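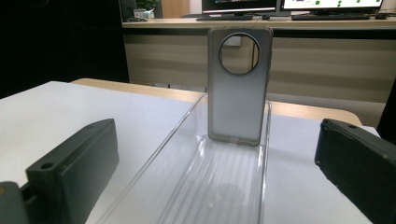
Phone case standing in the clear tray, gripper open on both sides. Task 2, "case from tray".

Pokley Robotics Club: phone case handling set

README for the demonstration data recorded by the student robotics club at Pokley. Read this before you copy anything, and read the known problems section before you train anything.

What is in the set

2,015 demonstrations of small handling tasks done by club members with a hand-held gripper. The camera sits on the gripper, so every recording shows the two fingers and whatever is between them. There is no outside view. Members recorded during club sessions up to the end of May.

There are two tasks:

Task 1, case to tray. The case starts flat on the table. Pick it up, turn it upright and stand it in the acrylic tray.
Task 2, case from tray. The case starts upright in the tray. Close on it, lift it clear and lay it on the table.

Each demonstration has its own folder with the video, the gripper opening over time, the estimated hand path and a short text file giving the task number and the outcome. Outcomes are "done", "dropped" or "stopped". Please keep the dropped ones. The Altisa group uses them to train its failure check.

Set-up

White table with a pale wood edge, desk with the monitors behind it. The tray has long ridges in its floor and the lower edge of the case goes down between them. Start with the fingers wide open and the tray between them. Do not slide the tray with a finger to line it up, move it by hand before you start.

The fingers are our own design, drawing name Trevor. If one cracks, print a new one from the file in the shared folder and calibrate again. Recordings made before and after a finger change go in separate batches.

Recording rules

Stop at 15 seconds even if the task is unfinished, and mark it "stopped".
Hold still for a moment at the start and at the end.
Wipe the tray when it gets marked. Fingerprints on clear plastic show up in the video.
Leave the monitors as they are during a batch. What is on the screens does not matter but it should not change halfway through.

Known problems

The tray is clear and the table is white, so the tray walls are mostly visible as highlights along the top edges. The first Altisa model often reached too low on Task 2.
The big camera cutout in the case lets the background show through. Colour-based masks leave a hole there.
Outcome labels in the first two batches were typed by hand and have spelling mistakes. The loader accepts "droped".
Left-handed recordings are not marked as such.

Loading

Use the loader from the Stendby repository, the club branch. The older one reads the gripper opening in the wrong units and gives no warning.

Use

Free for club and coursework projects at Pokley. Ask on the club list if you want it for anything else.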